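Cotton jersey shrinks in length but not in width after pre-wash, how to allow for it?

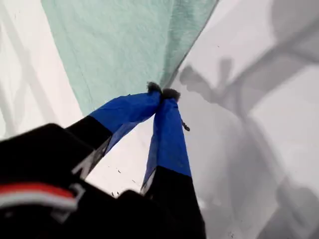
3 min read

Posted in Fabric care and preparation
Tags: shrinkage, jersey, pre-washing, cutting

Aqeel Malik

I cut T-shirts from 100% cotton jersey, single knit, bought by the roll from Sison. I wash the fabric once before cutting, warm cycle, then tumble dry on medium. To check shrinkage I mark a square 40 cm on each side with a laundry pen and measure it again when the fabric has cooled.

The last roll lost 7 percent in length on the first wash. Width did not change by any amount I can measure. I cut the shirts, sewed them, and after two more washes the bodies were short again by an amount I would call visible. The sleeves are fine.

My machine spins at 900 rpm. Drying is until the sensor stops it. I do not steam before cutting, but I do press with a dry iron.

Is one wash not enough, or am I stretching the fabric when I press it? I would also like to know if I can add the allowance to the pattern and skip the pre-wash. The pattern is my own draft, so changing it is no trouble.

Edited in August to add: same result with the gray roll from the same supplier.

mindwood_sewing
Accepted

Both are possible, and the two can be separated with a test.

Knit fabric is held under lengthwise tension during finishing and rolling. Washing with agitation lets the loops relax toward a shorter, wider shape, so most of the change shows in length. Width may shrink, stay the same or grow slightly. Your numbers are normal for jersey that has not been compacted at the mill.

One wash and dry cycle does not remove all of it. The first cycle takes the largest share, and the next two take smaller amounts. For test pieces I run three full cycles and measure after each one.

Procedure:

Cut a piece well away from the end of the roll. Overlock or zigzag the raw edges.
Lay it flat overnight before marking. Fabric straight off the roll is still under tension and the starting measurement will be too long.
Mark the square on the lengthwise and crosswise grain. Take three readings in each direction and average them.
Wash and dry as the finished garment will be washed and dried. Lay flat again before measuring.
Press half of the piece the way you normally do, leave the other half alone, and compare.

If the pressed half is longer, the iron is the problem. Lift and lower it, do not slide it along the length. A dry iron pushed along a knit can put back a good part of what the wash took out, and the next wash takes it out again.

Spin speed has less effect than the dryer. Fabric dried flat will usually shrink less than the same fabric tumbled.

Bridex

just buy preshrunk. I got some from Breltico and never washed it first, shirts still fit. cant tell you what the percentage was

t_overlock

On skipping the pre-wash: it can be done, but the allowance has to be worked out per roll and applied to length only. Divide the finished length by one minus the shrinkage. At 7 percent, a 70 cm body is cut at about 75.3 cm. Adding 7 percent to 70 gives 74.9, which is a little short.

Use the figure after three cycles for this, not the figure after one. Spread the extra through the pattern, with part of it above the underarm line, or the armhole will end up too shallow. Neckbands are a separate calculation if they are cut crosswise or from rib.

I would still pre-wash for one-off shirts. For a batch from a single roll the allowance saves time.

Comments

Aqeel Malik: Ran the three cycles. Second wash took a little more, third almost nothing. The pressed half came out longer than the other half, so I have been sliding the iron. Will cut the next batch after two washes and leave the iron out until the seams are in.

mindwood_sewing: Two is reasonable for that fabric. Retest when you open a new roll.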